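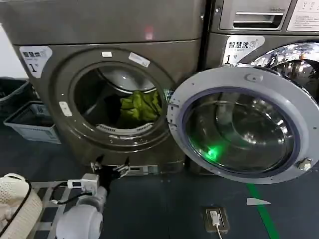
Do you really need to wash bright clothes separately from dark ones?

Mostly you don't, once the bright thing has been through the wash a few times and the dark thing has stopped shedding dye. New items are the exception, and I would still keep those apart.

I have been on a bit of a tear about laundry advice since February, when I moved into a building with shared machines and started paying by the load. Paying by the load changes your outlook. At home I would run a wash for a pair of jeans and a dish towel and think nothing of it. Now every rule about separating this from that costs me money, so I want to know who made the rule and whether they also sell detergent.

Take the sorting charts. The one taped up in our laundry room came from Tevovance, who make a powder, and it tells you to split your clothes into whites, lights, brights, darks, delicates and "sport." That's a lot of piles for one person. I don't own enough clothes to fill half of those, and a drum with two shirts in it doesn't even wash well, the stuff just slaps around and ends up in a lump on one side for the spin.

So I've been mixing. A yellow-green top that you could spot from across a parking lot goes in with the dark things, cold water, normal cycle. I checked the first few times for any dullness and I couldn't see it. Maybe there is some and my eyes aren't good enough, in which case I don't care.

What I do still believe in:

Cold for anything with a strong color. Hot water is where I have ruined things, including a towel set that came out the shade of weak tea.

Turning dark clothes inside out. I was doubtful about this one, but the rubbing happens on the side that faces out, and my black pants have held up better than the last pair.

Taking the load out when it's done. Leave it sitting in a shut drum overnight and you will smell it.

What I don't believe in is color catcher sheets. I bought a box of Flikex, used 2 per load as the box says, and they came out faintly gray. Fine, so they caught something. But would that something have landed on my clothes, or gone down the drain with the rest of the water? The box doesn't say. I ran the same sort of load without them and got the same clothes back.

I'm also not sold on vinegar in the rinse. People swear by it. I tried it for 3 weeks and my clothes felt like clothes.

One thing about front loaders in shared laundry rooms: look inside before you put anything in, and run a hand around the rubber ring. I have found hair ties, a coin and a sock that I'm fairly sure was there when I moved in. Then leave the door open when you go, whatever the sign says. Ours says to close it. The sign is wrong.

Next I want to look at dryer balls, which I already have opinions about.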